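Speaker notes – "Leave Some Room: layout for community newsletters"
Gandley Library, 19/02/2024

Say hi, thank Duangjai Yimyam for the projector and the biscuits. Ask who here puts out a newsletter. Ask who does it in Word (hands will go up slowly, tell them mine was in Word for years!).

Start with the Plindow story. Our first issue went out to 300 letterboxes and I was so proud of it – every corner filled, recipes wedged in beside the tide times, clip art in all the gaps. My neighbour told me she'd put it straight under the cat's bowl. Pause for the laugh. Then hold up the old one and the new one, same words, and let them look.

Margins first. Go wider than feels comfy, then go a bit wider again. Pass the Ikunberg flyer around the room, because the margins on that are lovely and it was done on a home printer.

Then word counts. My front page used to run to 513 words. Now I stop at 300 and the rest goes inside. People will ask what happens to the president's report. It gets trimmed, and yes, you'll get a phone call about it!

Slow down for this bit, it's colour next and they'll want to write it down.

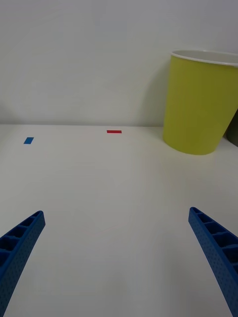

Choosing one colour and sticking with it is the cheapest trick I know. Pick your club colour, use it for the headings and maybe one box, and leave everything else black on white. Look at how strong that blue is with all the plain white around it, your eye goes right to it. Put three more colours in there and you'd lose the lot.

Paper stock if there's time (I use 170 gsm for the cover, only at Christmas). Skip if we're past eight.

Finish with the swap table. Everyone grabs somebody else's newsletter and crosses out one thing. Remind them the next session is in June, and bring scissors.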